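Workshop notebook, miniature unit
Wednesday, started 8:40

Zivonia, the spin-off short. Work on the freighter model and the wreck set.

The new pages of the script came yesterday evening. The freighter is now older than in the first draft, because the whole story has moved to the time before the main film. For us it means the hull must be the same ship, but with less damage. I compared the pages with our reference folder and marked three places where the audience knows the ship very well: the round hatch on the left side, the double antenna, and the burned panel behind the cockpit. The burned panel must be clean now. The antenna I would leave as it is until Hughes decides. In the main film it is bent, but there is no line in any script which says when it was bent.

Hull paint. First coat of gray is on the left half. I sanded with 600 paper between the coats, by hand, with water. Near the hatch I went through to the primer in one small place and had to repair it. Next time I will put tape on the raised edge before sanding. The second coat looked too blue under the stage light, and in daylight it was correct. I made a test card with four mixes and wrote the numbers on the back. The card is in the drawer with the decals, please do not move it.

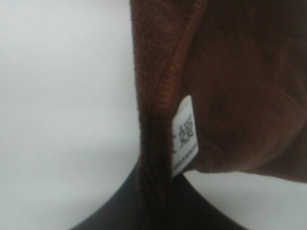
10:15. Engine lights. The LED strip from Vullard flickers when the camera runs at the slow speed. It is not visible with the eye, only on the playback. I changed the power supply to the old one from the lamp table, and the flicker became weaker but did not go away. Nhung Vũ thinks that the dimmer is the problem and not the strip. She will bring the other dimmer after lunch. If this is also bad, we light the engines with small halogen bulbs from behind, as in the first test, and accept the heat. For this case the inner ring must be metal, the printed one became soft last time.

Note for the camera log: the fly-by shot is 1,731 frames in the present edit list. Hughes wants it shorter. I would not cut at the start, where the ship comes out of the shadow of the moon, since this is the only moment when we see the full length of the model. Better to cut at the end, when only the engines are visible and nothing changes.

13:30. Second dimmer tested. No flicker at the slow speed, little flicker at the normal speed. So Nhung was right. We use the second dimmer and shoot everything with engines at the slow speed. I wrote this on the tape on the lid.

The scale of the wreck set: I measured again and the doors are too large. The person in the plate shot is 36 mm tall at our scale, and next to the door he looks like a child. I will make new doors from the thin sheet and keep the old ones for the background, where they can be turned on the side as debris.
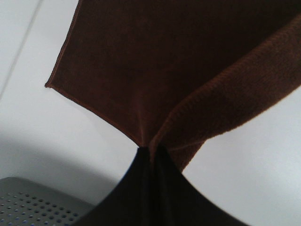 The solar sail is still the weakest part of the ship. With silk it looks like a curtain, with foil it looks like kitchen. I made the frame lighter and tried a heavier drop of cloth, and the folds were random, every take different. What I want is one clear point where all the tension goes. The brown towel has this: it is held from below at a single narrow place, and from there it opens upward in a wide triangle, with faint ripples going down to the pinch. Also the thin stitched border is slightly lighter than the rest, and it draws the outline of the cloth. I will try the same on the sail, one anchor at the bottom, and a seam one tone lighter along the edge. The fabric itself is too fuzzy for our scale, so only the shape I take.

15:50. First paper version of the sail, cut after this idea. The triangle is good. The lower anchor must be a little behind the hull, otherwise the camera sees the clip at the end of the move. Drawing is on the next page, left side.

Open points:
Antenna, straight or bent. Ask Hughes again, he did not answer the first message.
Shorter version of the fly-by, new frame count to the motion control.
Decals for the hatch: the letters in the main film are worn, ours should be fresh. Need 20 new pieces, including the spare ones.
Nondov asks if we can give back the fog machine before the weekend. I said yes, but we still have the wreck test with fog, so this must be done first.
New doors, thin sheet, cut tomorrow morning before the saw is used for the other unit.

Left the hull under the cover to dry. Do not open the window on the street side, there was dust in the paint last time.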